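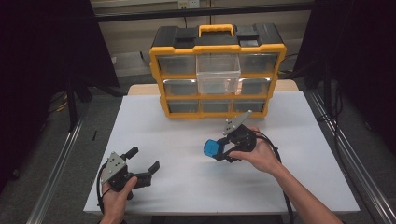

Flelcombe bakers to fill the Garthorpe Rooms with painted cakes

The Flelcombe Sugar Show is back this April, and this year the whole thing is given over to hand-painted cakes. Entries have come in from 125 home bakers, many of them showing their work for the first time, and we could hardly be happier!

The theme is The Night Garden. Bakers can take it wherever they like, so expect moths, moonflowers, foxes, a pond or two and (we've been warned) a very large slug. Everything on the cake must be edible, apart from dowels and boards, and all painting has to be done by hand with food colouring. Airbrushed cakes have a class of their own.

Britta Weidemann, who is judging the painted classes, began decorating cakes at her kitchen table and now teaches brushwork in Garthorpe. "I love seeing the brush marks," she said. "Fondant is a lovely surface once you stop fighting it, and people find colours on it that I would never have thought to mix. I'll be looking at the sides and the back as well, so please don't leave them plain!"

She will also give two demonstrations, one on painting dark skies without the icing going sticky and one on fine petals. Both are free with entry, and there are 173 seats for each.

Children can decorate a cupcake at the Jemik table all day, and the MacDonald tea room will be serving sponge, scones and proper pots of tea.

Doors open at 10am. Cakes should be brought to the side entrance between 7.30am and 9am, and collected after prize-giving at 3pm.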